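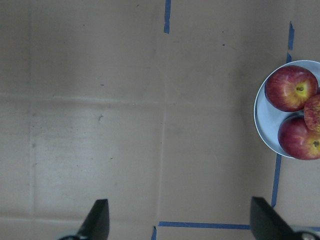

Do I need to know anything about robots to help compare grippers? None at all — we'll teach you the controller on your first visit, and most people are comfortable with it before morning tea.

Lunde > Get involved > Paid sessions

30 January 2024, by Anong Jitpraphai

Hi all! I'm looking for 10 people to come and drive our robot arm for a few hours and tell me which gripper they'd sooner use (I've got my favourite, but I'm keeping quiet until you've had a go). You'll be picking up fruit, mostly apples, and moving it on and off a plate. Same job, two sets of fingers, two wrist cameras — the Pradus and the Tilla.

Each session runs five hours with a proper lunch in the middle. I'd love you to come twice if you can, so I can see whether your opinion changes once you've slept on it! Stellan Brekke looks after the arm and will be beside you the whole time.

You need to be over 18, okay with sitting at a screen, and happy to grumble out loud while I take notes. Left-handers very welcome, we had hardly any in July. Glasses are fine. Please leave rings and bracelets at home.

We pay for your time and cover your parking. To put your name down, ring the front desk and ask for me, or for Stellan if I'm in the workshop.

Contact Lunde | © 2024 Lunde | Back to top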